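Foro Automatización y Robótica > Compras y presupuestos > Célula bimanual para recogida de encimera: qué partidas metemos

tasport_lab
Abro hilo porque en octubre tengo que cerrar la solicitud de equipos. Objetivo: plataforma de dos brazos con pinzas paralelas para recogida de objetos domésticos sobre encimera. Oferta de Walczak por el conjunto completo y oferta de Pridard solo por brazos y pinzas, con torso aparte. Por ahora todo el trabajo va en simulación y quiero justificar cada partida con lo que ya tenemos montado ahí. Dudas: juegos de dedos de repuesto y horas de cómputo.

mecano_77
¿Alcance del brazo? Sin ese dato no se puede comparar nada. Walczak suele dar el alcance a la brida, sin contar la pinza. Pide el plano acotado.

tasport_lab
Pedido, sin respuesta todavía. Pego dos vistas de la tarea en el simulador. 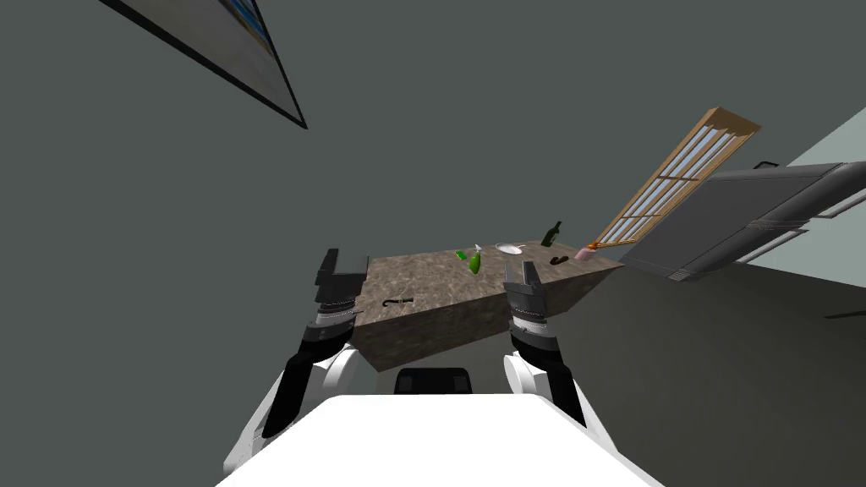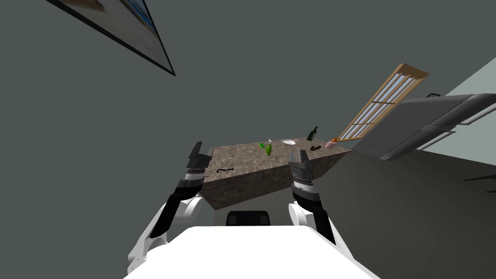 El presupuesto de pinzas lo tengo planteado con 3 juegos de dedos por brazo: estándar, fino y con recubrimiento de goma. El estándar debería resolver las botellas. El plato blanco, bajo y cerca del borde del fondo, es lo que me hace pedir el fino, y además obliga a llegar hasta el otro lado de la mesa con la muñeca bien orientada. La goma la dejo como opcional.

csowa
Discrepo en los dedos. Con el utensilio negro de delante a la izquierda, tan delgado y tumbado, el juego fino tampoco garantiza nada si la yema es rígida. Yo quitaría el estándar y metería goma + fino. Te ahorras 2 juegos en total y los pasas a consumibles.
Czesław Sowa

mecano_77
+1 a revisar dedos, pero no a quitar el estándar. Si el proveedor cambia la referencia a mitad de proyecto te quedas sin pieza de comparación. Nos pasó con Jetus: seis semanas de espera por un par de dedos mecanizados.

rgb_y_d
Falta una partida: percepción. Una botella de vidrio verde oscuro da problemas con bastantes cámaras de profundidad, y en simulación eso no lo vais a ver si el sensor es ideal. Reservad dinero para probar 2 modelos de cámara antes de comprar el definitivo.

tasport_lab
Anotado. ¿Y cómputo? Tengo 200 horas de GPU en el borrador.

rgb_y_d
¿Para entrenar o solo para generar episodios? Para generar, con 100 te sobra. Para entrenar y repetir con otra semilla, 200 es justo.

csowa
Separaría las dos cosas en la solicitud. Si van juntas, en compras recortan la línea entera — a nosotros nos la dejaron a la mitad.

tasport_lab
Las separo: 100 para generar y 200 para entrenar. Mantengo los 3 juegos de dedos hasta tener el plano de Walczak. Si el alcance a la brida no da para el fondo de la encimera, descarto su oferta y paso a Pridard, aunque el torso vaya en pedido independiente.

mecano_77
Ojo con el plazo de ese torso. Que conste por escrito en la oferta, con penalización.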